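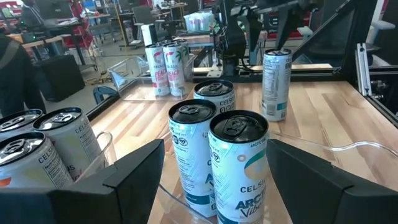
Negin Shahbazi bagged the biggest stack on the second day of the Adside Winter Classic, finishing with 2,679,000 in chips after a long final level in which she knocked out two players in consecutive hands.

Shahbazi spent most of the afternoon below average. Her night changed after the dinner break, when she called a river shove from Davoud Shokri with two pair and was shown a missed flush draw. Shokri was left with a few big blinds and went out soon after.

Aoife Mulligan starts the final day in second place. She led for much of the session before doubling up Nanna Laxdal, whose pocket jacks held against ace-queen. Laxdal, who came to the tournament through a $600 satellite, is third in chips and has never played a live final table.

Defending champion Mahnaz Rahimi did not make it through. She moved all in from the small blind with king-ten and ran into pocket kings. Rahimi won the title last August, when the event was still on the summer schedule, and said she plans to play the turbo side event before heading home.

The money bubble burst late in the evening after more than an hour of hand-for-hand play. Floor staff stopped the clocks twice during that stretch, once to rule on a disputed all-in and once to replace a damaged deck on the outer tables.

Play resumes at noon on December 17, 2023, in the Kaewsai Room, with blinds at 20,000/40,000 and a big blind ante. The plan is to play down to a winner. Coverage of the feature table will be streamed on a 30-minute delay, and seat assignments are posted at the registration desk.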